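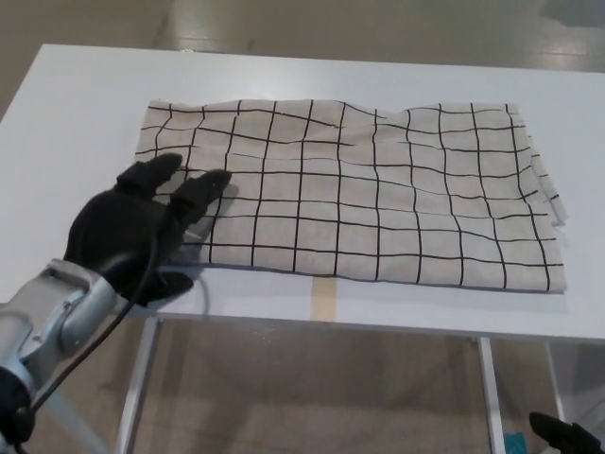
布を平らに広げる動作のデモ収集:開始状態のばらつきと失敗エピソードの扱いについて

投稿:Conall Cullinane 2月
印刷する | メールで送る

双腕の遠隔操作で、格子柄の布を机上に広げて整えるタスクのデモを集めています。方策は模倣学習(アクションチャンク出力、入力は頭部カメラ1台と両腕の関節角)です。現時点で377エピソードあり、このうち39は操作者が途中でやり直しを入れたものです。

学習後の挙動は次のとおりです。

・布の端が折れ込んでいない状態から始めると、ほぼ問題なく終わる。
・片側の端が寄って重なっている状態から始めると、指先で布を押さえたまま動作が止まる。停止時間は15秒を超えることがある。
・止まった状態で布を手で少しずらすと動作が再開する。

確認したいのは二点です。やり直しを含むエピソードは除外すべきでしょうか。また、開始時のしわの付け方は操作者に任せていますが、手順として固定したほうがよいでしょうか。収録の管理にはClikoraを使っており、エピソード単位のタグ付けは可能です。操作者は4人です。

Ailbhe Ní Bhriain

停止の件から。症状を読むかぎり、データ中の静止区間を学習している可能性が高いです。布を押さえた直後、操作者は次にどこをつまむか考えるため手を止めます。この間、画像も関節角もほとんど変化しません。方策から見ると「押さえている状態では動かない」が多数派の正解になります。布をずらすと再開するのは、観測が変わってその状態から外れるためと考えれば説明がつきます。

対処としては、両腕の関節速度がともに閾値以下の区間を検出し、数フレームだけ残して間引いてください。ただし押さえる力を安定させるための静止は必要なので、接触直後の区間まで全部削ると今度は布が滑ります。指の電流値が記録されているなら、電流が変化している間は残す、という条件を足すのが簡単です。

やり直しを含むエピソードは一律に除外しないでください。分けて考えます。

つまみ損ねてから持ち直し、最後まで終わっているもの:残す。復帰動作の例はこれ以外からほとんど得られません。
操作者が手を引いて初期姿勢に戻ったもの:戻り始める前で切るか、除外。
布が机から落ちて人が置き直したもの:除外。

つまみ損ねの直前の部分は、損失の重みをゼロにして観測履歴としてだけ使う方法もあります。つまみ損ねの動作そのものを真似させずに済みます。タグは「失敗」の一語でまとめず、開始時刻と復帰時刻を持たせておくと、後で方針を変えたときに付け直さなくて済みます。

開始状態は固定ではなく層別にするのがよいと思います。端の折れの有無、折れている側、布の向きのずれ、机の手前の縁からの距離を表にして、収録前に組み合わせを指定します。任せておくと各自のやりやすい置き方に偏ります。まず既存分の先頭フレームを並べ、端が折れているものがどれだけあるか数えてください。少なければ、間引きより先にそちらの追加収録です。

Kieran Conneely

うちでは失敗は全部捨てています。きれいなデータだけのほうが損失も下がりますし、特に困っていません。布はやったことがなく、箱詰めだけです。

Róisín Carroll

上の方の回答に補足します。箱と違って布は、同じ操作をしても次の状態が毎回変わります。検証損失が下がっても実機の成功率と一致しないことが多いので、除外の可否を損失で判断するのは避けたほうがよいです。同じ開始状態の組を決めておき、実機で比べてください。

ほかに二点。

格子柄は、人が線の曲がりで引き残しを見つけるには便利ですが、方策が柄に依存します。無地に替えた途端に動かなくなった経験があります。最終的に無地も扱うなら、早い段階で混ぜてください。すでに撮ったものの色調を変える拡張では、線の手がかりが残るので代わりになりません。

操作者間の差も見ておくべきです。先に左端を押さえる人と、右端から引く人が混在していると、押さえた後の行動が分岐します。操作者ごとに分けて学習し、停止の出方が変わるか確認すると切り分けになります。差が大きければ、押さえる手と引く手の順序だけは手順書で揃えます。引く速さや指の開き方まで揃える必要はありません。

Conall Cullinane

先頭フレームを確認しました。端が折れているものは予想よりかなり少なく、しかも一人の操作者に集中していました。層別の表を作って追加収録に入ります。静止区間の間引きは接触直後を残す条件で並行して試します。無地の布は手配中です。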